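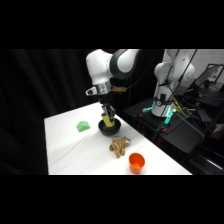

Last updated: 26 December 2019

by Radoslava Ondrejka

I had the whole afternoon in the Vukach workshop to myself, so I finally got back to the pick-and-place project. If you're new, the goal is simple to say and a pain to do: the arm finds a thing on the table, picks it up, and puts it in the bowl. Then it does the next thing.

The yellow cylinder is my favorite because the gripper gets such a nice clean hold on the rim end. Two fingers, black pads, straight down over the bowl. The plush with the giraffe spots is the one I dread! It has stubby legs going every which way, and it never lies the same way twice, so whatever grasp I worked out last time is useless. I've left it for the end of the session every single time, and yes, I know that's cheating.

The second arm stayed folded up the whole day. Kazimír keeps asking when I'm going to use both (he wants one to hold the bowl while the other one drops things in) and my answer is still February, maybe. I'd like one arm to behave before I have two of them to apologize for.

Most of my time went into the release height. I had it set way too high, and things bounced. Dropping it by 30 mm helped a lot, but then I had to slow down the last bit of the move so the fingers wouldn't clip the bowl. I also rewrote the part of the script that decides when the gripper is closed enough - it used to just wait 1000 milliseconds and hope. Now it checks the finger position and moves on when it stops changing. So much better, and I should have done it in the fall.

Still on the list:

- a proper routine for the soft stuff
- try the orange cup lying on its side
- tidy up the cables
- ask Sabina if I can have her old log viewer

If anybody has a good trick for grasping floppy things with two flat fingers, please leave a comment, I'm all ears.

Recent posts
Why I Gave Up on Suction (for Now)
Gripper Pads, Round 2
A Saturday at the Gotlow Swap Meet
Calibration Notes I Keep Losing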